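The Slow Train to Corkbridge

There are quicker ways to reach the sea from Pondport, and my family has pointed out all of them, but every January I still take the stopping train to Corkbridge, with a flask on my knee and a book I never open. It calls at 26 stations, several of them hardly more than a bench and a lamp, and it leaves at ten past nine (or thereabouts, if the points are frozen).

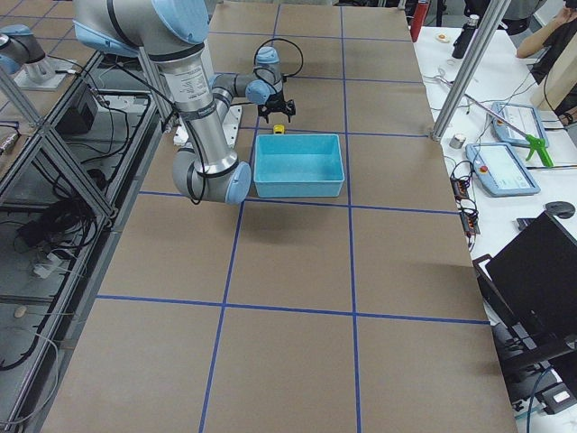
The first hour is all back gardens and allotments, and I love it dearly. Then the houses thin out, the river comes alongside, and somebody in the carriage will start peeling an orange. At Cleltley the train waits a good long while for the express to go by, which gives you time to hop out and buy a cheese scone from the kiosk, still warm if you are lucky.
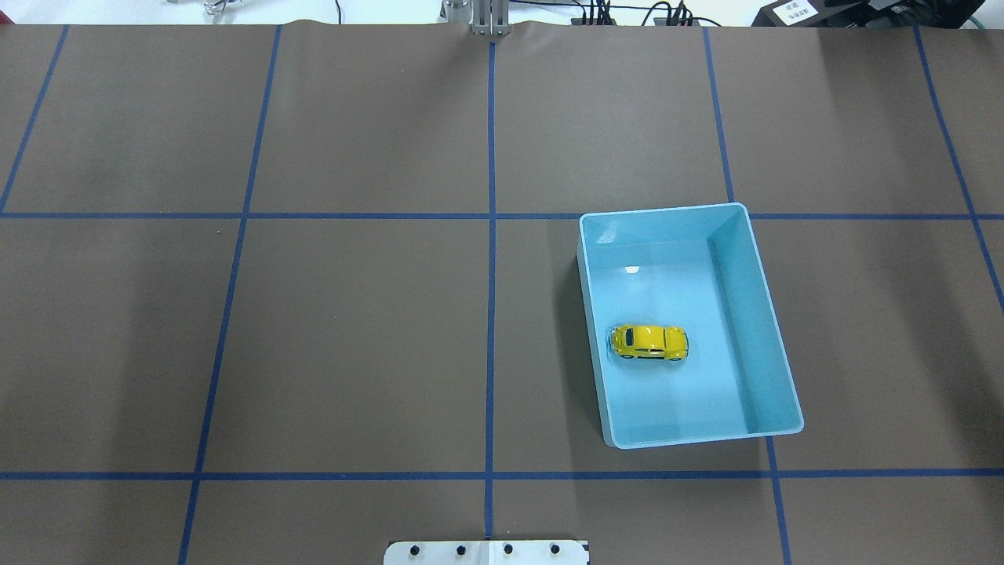

Is it worth going all that way in winter?

I think winter is the best of it, with the trees bare and the whole estuary open to view from the left-hand seats, geese and mud and all.

After Cleltley the line climbs over the moor, and the heating generally gives up, so bring a second jumper and don't be proud about wearing it.

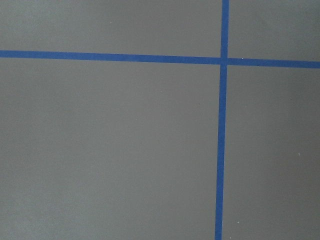 By the time the viaduct comes into sight most of us have got talking, and I have been given recipes, knitting advice and once half a pork pie on that last stretch down to the harbour.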